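Can a Machine Put the Toys Away Yet? A Visit to the Clevden Lab

Clevden opens its robot lab to outside visitors a few times a year, and I got a place on the list through my work. I run the back room for a small chain of toy and craft stores, so most of my day is sorting, putting things in bins and getting the bins back on the right shelf. I wanted to see how much of that a machine can do now. The visit took place on Wednesday, July 15, 2020, and there were seven of us.

You sign in at the front desk and leave your bag in a locker. Our guide was Olanrewaju Afolabi, who has worked on the tidying project from the start. He talked for a few minutes in the hallway and then took us straight in, which I was glad of, having sat through a lot of slides at other places.

The lab is one large open room with a concrete floor. People were at their desks while we walked around and mostly carried on with what they were doing. The part I had come for is a light wooden table with black arms working over it. The job is toy bricks and plastic bins: pick up the bricks, put them in a bin, take them out again. A bin can be blue or pink or something else, and the software is supposed to cope with either.

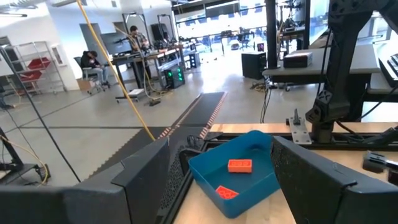
Visit Reports, No. 299

Afolabi said the bricks were chosen because they are awkward. They have flat sides and studs, and they can land upright or at an angle. A brick standing in the middle of a bin is the easy case. One lying near the wall is much harder, as the fingers need room on both sides of it and the wall takes that room away. A person tips the bin or pushes the brick with a fingertip and doesn't think about it. The arms have to be taught each of those moves.

The teaching takes up most of the week. An operator guides the arms through the task, the movements are recorded, and the software is trained on the recordings. The project had 1432 recorded runs of the brick task when we visited. I asked if that was a lot. He said it was enough for this table and not enough for a kitchen.

We asked about speed next. His answer was that a child who wanted to could clear the table faster. He did not seem bothered by this. In his view the first thing is to get the arm to finish without help, and speed can be worked on afterward. They test in sets of 100 tries and write down every one where a person has to step in. He would not give us the latest score, only that bins with sloped walls pull it down.

One man in our group worked for Besen, a laundry company, and wanted to know about towels. Afolabi said cloth is a separate problem and that they had stopped working on it for now. A brick keeps its shape when you let go of it and a towel doesn't. The same goes for bags, which is bad news for my stockroom, where half of what comes in is bagged.

The next part of the visit was at table height, where we talked about the bins themselves. See-through plastic gives the cameras trouble. The software may take a shape on the other side of the wall for something inside, and reach for it. Shine from the ceiling lights on the tabletop can cause mistakes too. I use clear bins in all our stores so that staff can see what is in them, and I had never thought of that as a difficulty for anyone. 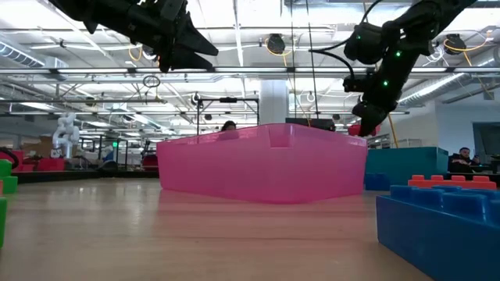

Pink bin and building blocks on the table at Clevden, with the two black arms.

I had a short list of chores from our back room and went through it with Afolabi at the end. Moving full bins from a cart to a shelf: possible, if the bins are all the same and the shelf doesn't move. Sorting loose bricks by color: possible on a table, slow. Finding the one wrong item in a mixed bin: not yet. Opening a taped carton, taking out what is in it and flattening the carton: he laughed and said to ask again in a few years.

Price was not discussed. The lab doesn't sell anything, and the arms are there for research. Two firms, Olatunji and Prondgate, were mentioned as companies working on versions for stores, but neither had anyone there and I have not seen their machines.

My own view after the visit is that I won't be changing the staff schedule. The careful handling is better than I expected, and I could see a use for an arm that does one dull job at one bench all night. Homes look further off to me. My living room floor has more kinds of things on it than that table does, and they aren't all hard plastic.

The visit lasts two hours with a break for coffee. Wear closed shoes. The next open date is in August, and the sign-up sheet is kept at the front desk.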